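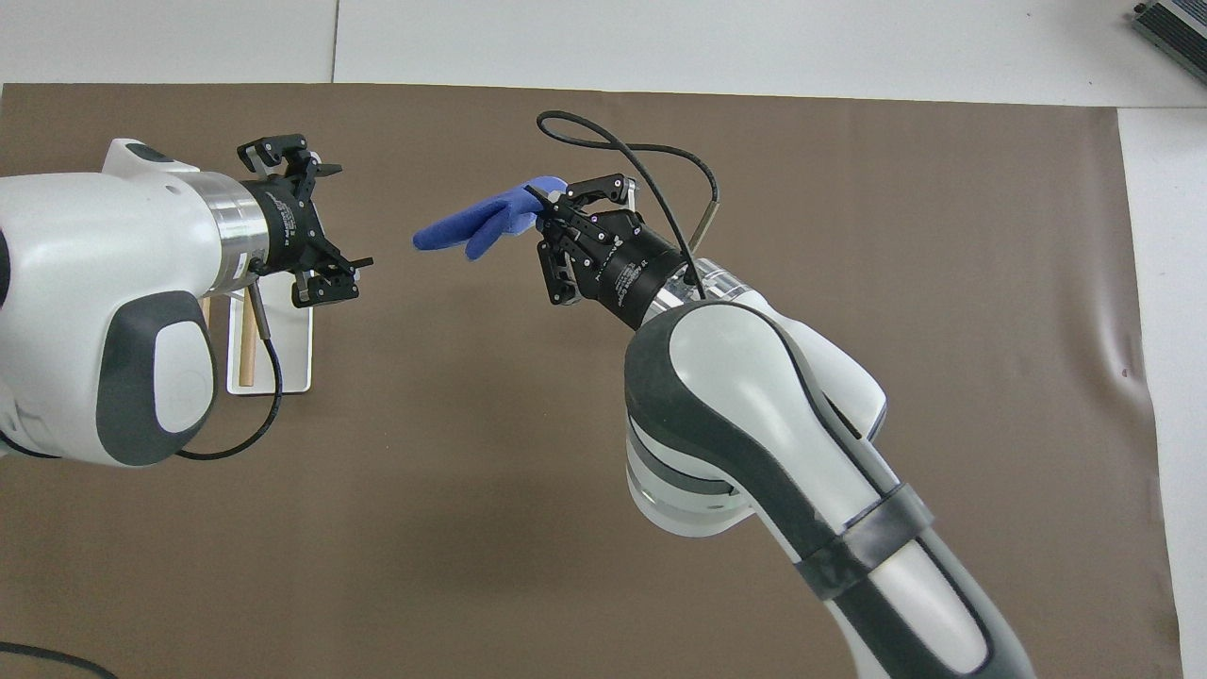 ## 5.3 The handover fault

I want to spend a whole section on one fault, partly to save the next group some grief and partly to explain why the numbers in 5.2 come with an asterisk. Out of 3000 handover attempts in the Clolham set, 61 ended with both grippers open and the glove falling. That's a small share, and for weeks I filed it under "fabric is annoying" and moved on. It wasn't the fabric. We had a race between the two arm controllers, and it had been sitting in our code since we ported the handover routine over from Hellach.

A quick reminder of how the handover works. One arm holds the glove by the cuff and presents it fingers first. The other arm comes in with an open gripper, closes on the finger end and reports a grasp. Only then should the first arm let go. The word "should" is doing a lot of work there!

### What the logs said

Each gripper publishes its state as one of three values: open, moving or holding. On a rigid part, say one of the dowels, "holding" is easy to believe. The fingers stop early, the motor current climbs, and you have something solid between the pads. A work glove is a different story. The fingers squash through a thick fold, the current wobbles up and down, and the state can flip from moving to holding and back again before it settles.

Our coordinator (Xie, named after the first branch it lived on, sorry) waited for "holding" from the receiving side and then sent the release. It also had a 500 ms timeout, which I wrote, so this one is on me. If the receiving gripper hadn't settled by the end of the timeout, Xie was meant to cancel the release and ask the receiving arm to back off. Instead it did both of those things and also kept the release message in its queue. Any flicker of "holding" after that point let the old message through. The giving gripper opened, the receiving gripper was already opening to back off, and down went the glove.

I read those log lines so many times that I can still recite them. What threw me was the order of the timestamps. The release always looked perfectly legal, with a "holding" just ahead of it, and only when I plotted the message's creation time next to its delivery time did the gap show up. In the worst case the release had been waiting 300 ms past the cancel.

### Why the safety layer stayed quiet

This part bothers me more than the bug. Neither arm faulted. No force limit tripped, no joint got anywhere near its stop, and the safety controller was right to say everything was fine by its own rules. It watches for contact, speed and position. Dropping something isn't on its list.

With a glove, who cares. But the same routine also hands over dowels, and a dowel let go above the table can land on end, bounce, and finish up under a wrist that's on its way down. We did get one of those in March. The arm pressed the dowel sideways against the table, the force limit tripped as designed, and we were left with a dented dowel and a scratch on a gripper pad. I'd put that down as a collision at the time. Going back through the log, it's the same stale release, plain as day, followed by a perfectly ordinary downward move from an arm that thought its hand was full.

So the two records, "drop" and "collision," were one fault wearing two hats. We had been tallying them in separate columns — which is a good way to keep any pattern from showing.

### Reproducing it

Getting the fault to happen on demand took some patience. I started by replaying the recorded gripper states into Xie with no hardware attached, and it failed every time I injected a late flicker. Lovely, except that a replay only proves the software can do it. For the real thing we went back to the table and ran the receiving gripper with its current threshold set low, so that the state would chatter more on cloth. We alternated between the upright holder and the long tray, to rule out anything about where the parts began. The fault turned up with both.

The arms behaved the same way in either layout, and the drops followed the threshold setting and nothing else I could find. Figure 6 has the tray layout with both grippers open.

**Figure 6.** Tray layout, fixed camera. The blue cloth is folded over two wooden sticks on the white tray. The right arm is on the left side of the view, and the green lights are at the arm bases.

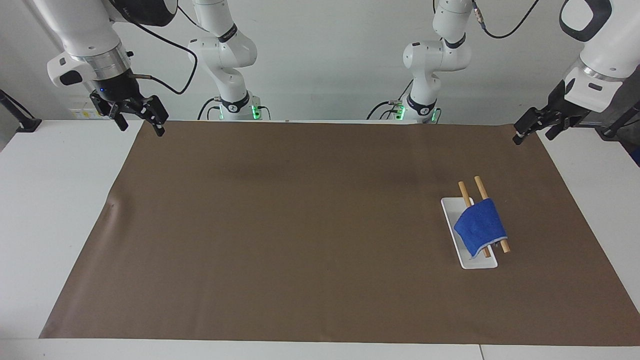
Tianyou Zheng, commenting on a draft of this section, asked why the giving arm trusts a message at all when it could feel the pull for itself. A short tug from the receiving side would show up in the giving wrist, he wrote, and a release that depends on that tug can't be stale in the way ours was.

He's right, and I wish I'd thought of it before I rewrote the queue. We now do both. Every release carries the number of the handover attempt it belongs to, and the giving gripper throws away anything that doesn't match the current attempt. A cancel bumps the number, so old messages die on arrival. On top of that, the receiving arm gives a small tug after it reports "holding," and the giving side has to sense it before it opens.

The tug isn't free. It adds a pause you can notice if you're standing there, and on a loosely held cuff it sometimes pulls the glove crooked, so the next step starts from a worse pose. Rosário Sampaio tuned the pull distance for cloth and for wood separately, and I've kept her two settings in the configuration file we release with the paper. Please don't copy them blindly onto another gripper.

### What I'd treat with care

The results in 5.2 were all collected before the fix. I thought about dropping the 61 failures and decided against it, as they're real failures of the system we ran. They're tagged in the data so you can leave them out if you want to judge the grasping alone.

The Tumimstead recordings use the older coordinator too. I haven't checked them for stale releases yet, and until I have, I'd read any "collision" label in that set as a maybe. The check itself is simple enough: compare the creation time of each release with the last cancel before it, and flag every release that's older.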